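洗濯と衣類の手入れ よくある質問

Boline 衣類修理店のサイトに寄せられた質問に、店の者が答えています。洗剤や柔軟剤の販売はしていません。特定の商品をすすめてほしいという問い合わせにはお答えしていないので、その点はご了承ください。最終更新は6月です。

洗濯表示はどこまで信じればいいですか

上限としては信じてください。表示にある温度は「これより強くするな」という線で、「この温度で洗え」という指示ではありません。40と書いてあるシャツを水で洗っても、表示に背いたことにはなりません。
ただ、表示がいつも服に合わせて慎重に決められているかというと、疑わしいところもあります。手洗いのみと書かれた服の中には、ネットに入れて弱水流で回せば何ともなさそうなものが混じっています。厳しめに書いておけば苦情が減る、という事情もあるのではないでしょうか。とはいえ、試して縮んだときに損をするのは持ち主です。高かった服で試すのはやめておいたほうがいいと思います。

「抗菌」「防臭」のTシャツは本当に臭わなくなりますか

着方によります。こう書くと逃げているようですが、売り文句のほうも逃げています。「菌の増殖を抑える」と「臭わない」は別の話で、袋の裏をよく読むと前者しか書いていないことが多いものです。
店の受付のマムタ・マルホトラは、Zokovという銘柄の防臭シャツを自腹で二枚買い、夏じゅう普通の綿シャツと交互に着ました。一枚3,169円です。感想は「夕方までは少しまし、脱いでかごに入れて一晩置いたら同じ」でした。ひとりの感想ですから、証拠と呼べるほどのものではありません。それでも、値段の差を埋めるほどの話には聞こえませんでした。
臭いが気になるなら、脱いだ服を丸めて置かないこと、洗い終わったらすぐ干すことを先にやってみてください。どちらもお金がかかりません。

酢を入れると色落ちが止まると聞きました

昔から言われていますが、市販の服については期待しないほうがいいです。染料の種類も染め方もまちまちなのに、台所の酢ひとつで全部に効くというのは都合がよすぎます。塩も同じです。
止めるより、落ちる量を減らす工夫のほうが確かです。裏返す、水温を下げる、こすれを減らす、短い時間で済ませる。色の濃い新品は最初の何回かを分けて洗う。地味ですが、うちで扱う服を見るかぎり、これ以上の手は思いつきません。

縁が波打ってきました。アイロンで直りますか

直る波と、直らない波があります。洗いじわで縁が寄っているだけなら、霧を吹いて、上から押さえるようにかければたいてい落ち着きます。横に滑らせると生地が伸びて、かえって波が増えます。
直らないのは、縁の部分と本体とで縮み方が違ってしまった場合です。別布や別の糸を使った縁に起こりやすく、いくら蒸気を当てても次の洗濯で戻ります。「スチームで新品同様」とうたう道具がありますが、長さの違うものどうしが縫い合わされているのですから、蒸気だけでどうにかなる話ではありません。ほどいて縫い直すことになります。
見分けるには、平らな台に置いて、手で軽く整えてみてください。引っ張らずに平らになるなら、アイロンで足ります。 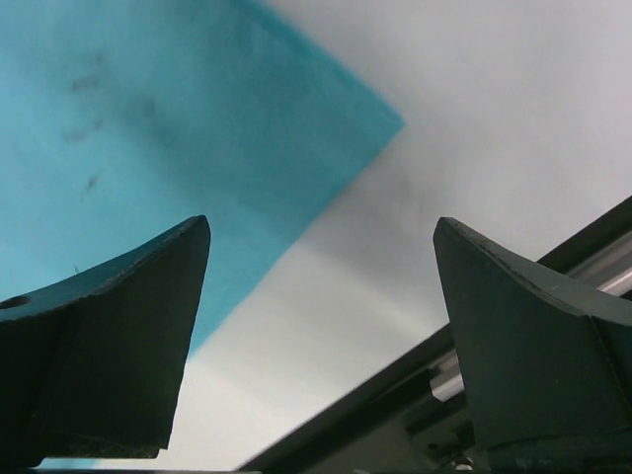

水色の生地の角。片方の縁に沿って、やや濃い色の細い帯が通っている。

裏返して洗うべきですか

プリントのある服、色の濃い服、毛羽立ちやすい服は裏返してください。白い無地の下着まで裏返す必要があるかと聞かれると、あまり感じません。皮脂の汚れは内側につくので、裏返したほうが落ちやすいという説明をよく見かけます。理屈は分かります。しかし袖口の泥や食べこぼしは外側です。汚れているほうを外に出す、と考えておけば十分でしょう。

洗剤は多めに入れたほうがよく落ちますか

いいえ。入れすぎるとすすぎきれず、生地に残ります。タオルがごわつくと言って柔軟剤を足し、ますます水を吸わなくなった、という相談が毎年あります。まず洗剤を量るところからやり直してください。
濃縮タイプのキャップは線が見にくく、どの線が何の量なのか迷うものがあります。作った会社が使いすぎを本気で防ぎたいのか、首をかしげたくなります。見えにくければ、計量スプーンを別に用意するのが早いです。

「60回洗っても型くずれしない」という表示は信用できますか

何をもって型くずれと呼ぶのか、どう洗ったのか、どう干したのか。その三つが書いてなければ、回数だけ見ても比べようがありません。
以前、Dubeyというシャツの通販会社に問い合わせたことがあります。広告に「192回の洗濯試験に合格」とあったからです。返事をくれたルドガー・オスターマンという担当者は親切でしたが、試験に使った水温と乾燥方法については「社内基準による」の一点張りでした。悪い会社だとは言いません。ただ、教えてもらえない基準に合格したと言われても、買う側には判断の材料になりません。
数字を見たら、同じ数字を自分の家の洗濯機で出せるかどうかを考えてください。乾燥機を使う家と使わない家では、まるで話が違います。

Tシャツはたたむのと掛けるのと、どちらが長持ちしますか

厚手ならどちらでもかまいません。薄手や、目の粗い編みのものは、掛けておくと肩に跡がつき、裾が少しずつ下がります。たたむほうが無難です。
たたみ方の動画がたくさんありますが、二秒でたためるかどうかは服の寿命と関係がありません。

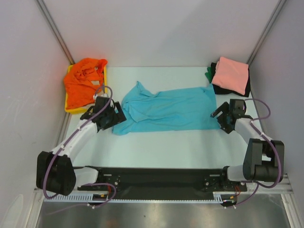
気をつけるとすれば、たたむ前です。袖やえりが内側に巻き込まれたまま重ねると、そこに深いしわがつき、次に着るときにアイロンが要ります。一度広げて、裾から空気を抜くように手でならし、袖を出してからたたむ。そのひと手間のほうが、折る回数や順番よりよほど効きます。
立てて収納する方法についてもよく聞かれます。取り出しやすいのは確かです。「しわにならない」という部分は、引き出しに詰め込みすぎれば当然しわになるので、割り引いて聞いてください。

乾燥機は服を傷めますか

傷めます。フィルターにたまる綿ぼこりは、元はといえば服やタオルです。
だからといって使うなとは言いません。雨の続く時期に二日がかりで生乾きにするくらいなら、回したほうがましです。折り合いをつけるなら、完全に乾く少し前に出して、残りを室内に干す方法があります。「傷めない乾燥」と銘打った機種も出ていますが、何と比べて傷めないのかを売り場で聞いてみてください。はっきりした答えをもらえたことが、私どもはまだ一度もありません。

冷凍庫に入れるとジーンズがきれいになるというのは

なりません。汚れはそのまま残ります。臭いが減ったという人もいますが、一日着れば戻ったという人のほうが多く来店します。冷凍庫は食べ物に使ってください。

色分けは必要ですか

色移り防止シートの質問とまとめてお答えします。新しい濃色と白は分けてください。何度も洗って落ち着いた服どうしなら、中間の色はまとめて洗ってもめったに困りません。
シートについては、使ったあとに色がついて出てくるのを見て「効いた」と感じる方が多いようです。しかし、シートがなければその色が服に移っていたのか、すすぎの水と一緒に流れていたのかは、見ただけでは分かりません。修理担当のサティシュ・サンドゥは使い続けており、私は使っていません。いまのところ、どちらの白シャツも白いままです。

修理に出すのと買い替えるのと、どちらが得ですか

修理屋にこれを聞かれると答えにくいのですが、安いTシャツの穴は、金額だけなら買い替えのほうが得なことがあります。直すほうが必ず節約になるという言い方を、当店ではしないようにしています。
着心地が気に入っている、もう売っていない、縫い目がほどけただけで生地は元気。そういう場合は持ってきてください。逆に、脇や背中の生地全体が薄くなっているものは、ひとつふさいでもすぐ隣が破れます。受付でお断りすることもあります。

見積もりだけでも頼めますか

無料です。パンソープ（Punthorpe）通りの店に現物をお持ちください。写真での見積もりは、生地の薄さが分からないのでお受けしていません。ビムラ・バジパイが午前10時から午後4時まで受付におります。洗ってからお持ちいただけると助かります。

このページの内容に反論があります

歓迎します。効かないと書いたものが効いたという方は、何をどう洗って、何と比べたのかを添えて送ってください。昨年はデヴェンドラ・トマールさんというお客様から、酢についての長い手紙をいただきました。同じ布を半分に切って試した、たいへん丁寧なものです。結果は差が見えなかったそうで、反論のつもりで始めたのに、と最後に書いてありました。
商品を送るので記事にしてほしいというご連絡には返信していません。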